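Signe Hjaltested
24/09/2026

I have 2979 unread emails and a report for Vollmont to finish, so naturally I have been thinking about pencil cases. A thread.

My position is that a pencil case should close. I realise this is old-fashioned. At school mine was held shut with a hair bobble from the second week of September onwards.

The trouble is always the erasers. An adult in an office makes a pencil mark perhaps twice a year, and yet erasers gather. You start with one. It gets lonely.

I'm including correction tape under the general heading of erasers. It's for people who want their mistakes to have a slight ridge.

Next, the marker question. A red cap and a black cap look like a sensible pair until you need the black one, at which point you'll have uncapped the red one and written half a word on an envelope.

Packing order, as I understand it: long things on the diagonal first, because they won't go in any other way. Then pens. Then whatever is fat and awkward. Then you take it all out again and start with the fat and awkward ones.

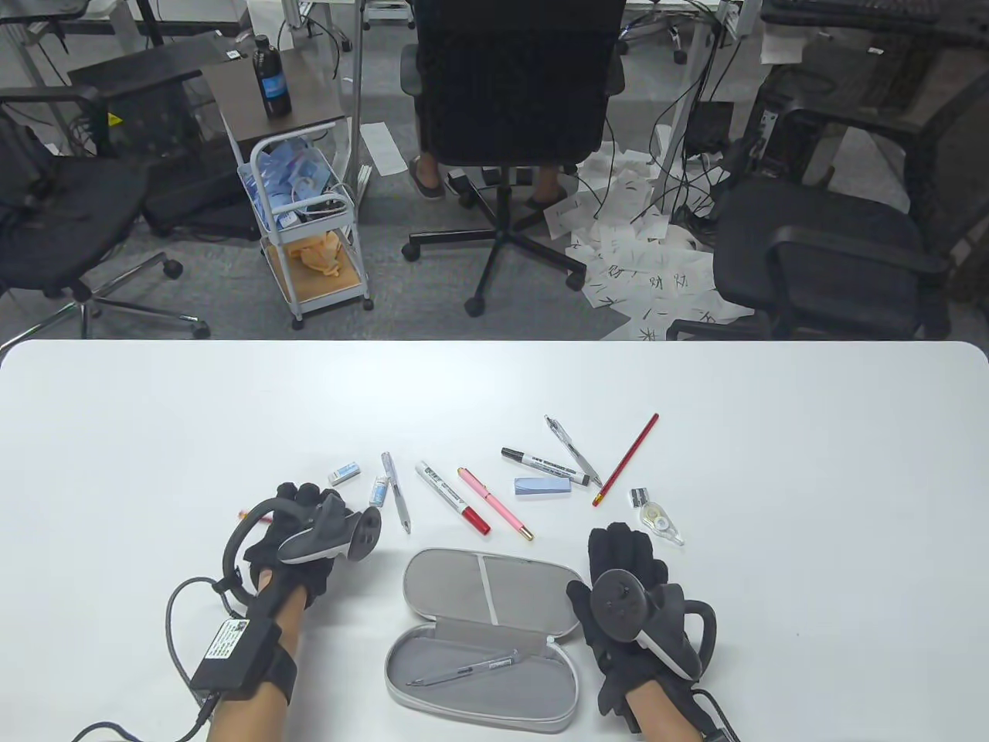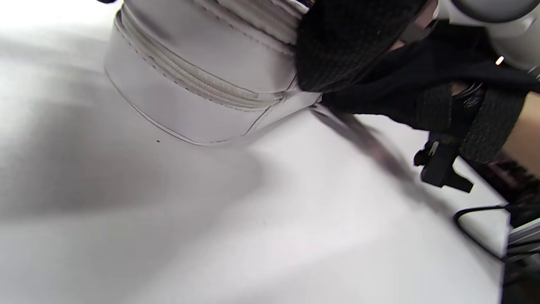
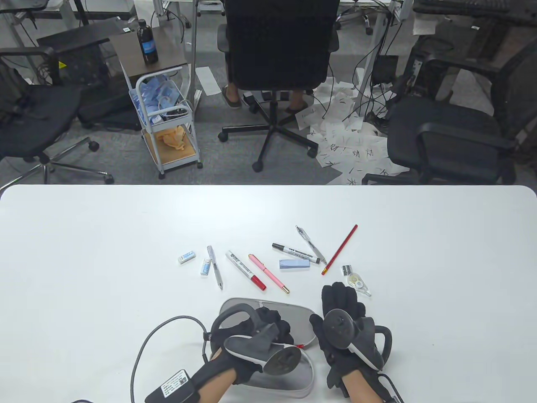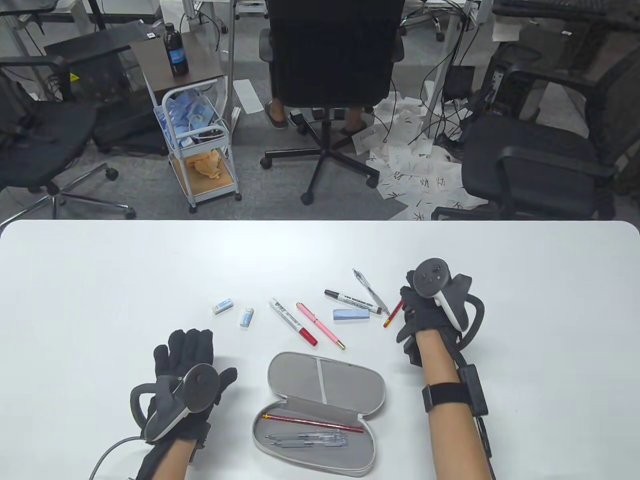 Case open in the first and last, stationery all over the table in the third. The second is a white high-top.

Please note the pink fountain pen with the gold tip. There is one in every collection, and it's always the only item anyone asks to borrow.

Also please note that in the first one the case has a single mechanical pencil in it, lying diagonally, like somebody who got to the train early and has taken both seats.

By the last one there's a red pencil and two clear ballpoints in the tray. I say "by". I've put them in the order I like, and pencil cases get unpacked as often as they get packed.

I'm fond of the elastic strap inside a lid. It is meant to hold things. In my experience it holds one thing, for a morning, and after that it's a decoration.

Somebody is going to tell me about zipped versus tin. I've had both. The tin one announced every pen I took out to the whole of the Clukance reading room, and I was asked, quite kindly, to consider a bag.

The pencil sharpener deserves a post to itself. Small, silver, goes straight to the bottom, and is found by the fingertip, blade side up.

I once bought a desk organiser from Vestergaard with a separate slot for everything. It had 3 compartments for paper clips and nowhere to put a ruler. I kept tea bags in it and we were both happier.

Reply from my sister: "Why is there a shoe." It's a nice shoe! Look at the stitching round the collar, rows and rows of it. I have owned sofas with less.

She has now asked whether white leather is practical. She has a cream carpet and a spaniel, so I've muted her until teatime.

Several of you want to know what I carry myself. One gel pen from Kamach, one pencil stub, and an eraser so grey that it adds more than it takes away. All in a coat pocket, with the crumbs.

Report update: 600 words done, in pencil, several of them rubbed out. You can still read them, because of the eraser.

Right, I'm off to look for a sharpener. Mute the thread if you own a propelling pencil and feel smug about it.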